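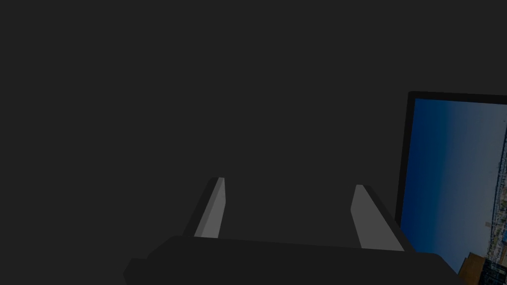 Dark grey, with a tilted screen at the right.

I have started to write letters again. When I say letters I mean paper ones, with a stamp, and the first one went to my aunt Xuân Vi in December. She has a telephone and she knows very well how to use it, so there was no need. I wanted to see if I could still write two full pages in Vietnamese by hand.

I could, but it was slow. I have lived in Masstead for 11 years and in that time my written Vietnamese became a language of short messages. I write without accents when I am in a hurry, and my cousins understand me anyway. On paper I was ashamed to do this. I stopped at many words and asked myself which mark goes on top, and for one or two I had to look in the dictionary, the same fat one that my father gave me so that I could learn English.

The first letter took me the whole evening. I wrote about the weather, then about the price of fish, then about the weather again. When I read it later it sounded like a report from a person who is waiting for a bus. But my aunt answered! Her letter came in a thin envelope with the address written very large, and she had filled four pages on both sides. She wrote about the neighbour's son, who wants to open a café and has already chosen the name Huỳnh although he has not found a room for it. She wrote about her knee. She also corrected my spelling, politely, by using the same words again in her own sentences with the right accents. I noticed this only on the second reading.

After that I became a little greedy and wanted more people to write to. I asked my old classmate Hòa Trình for his address and he sent me a map pin. I asked again and he asked me if something was wrong. It is strange how serious it sounds now when you ask a friend where he lives.

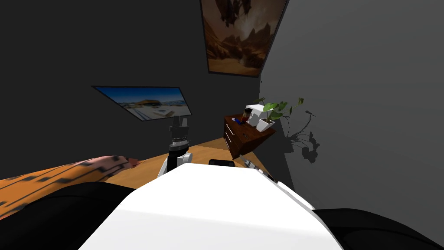 Paper was the next question. I bought an expensive pad from the stationery shop, Flodusari, where everything lies under glass as if it was jewellery. The paper is cream and thick and I was afraid of it. I wrote a draft first on the back of an old bill, then I copied it, and the copy was stiff and had no life. Now I use a school pad with 300 pages, with lines, and I let the mistakes stay. If I cross out a word, my aunt tries to read what is under it and asks me about it in the next letter.

The pen is a blue ballpoint. Some people have strong opinions about pens and I respect them, but I press too hard and I would destroy a good one.

What I like most is the waiting, which I did not expect. A letter to my aunt needs more than two weeks, sometimes much more, so it makes no sense to write about a headache or a late train. By the time she reads it the headache is gone. I have to ask myself what will still be true when the envelope is opened, and often it is a small thing. The lemon tree on the balcony has lost its leaves. I have learned to cook rice in the pot from my mother-in-law. I am tired in the evenings, but in a good way.

My neighbour Cletus Wojcik told me that he has a box with all the letters from his wife, from the time before they married, and that he has never read them a second time. I asked him why he keeps them. He thought for a moment and said that they are hers — he is only storing them. Then we talked about the bins.

Last month Hòa did write, on a postcard. There are 10 words on it and one of them is his name. I have put it on the fridge anyway. I owe him an answer and I owe my aunt one too, and I still need stamps, so tomorrow I will go to the post office before it closes at noon.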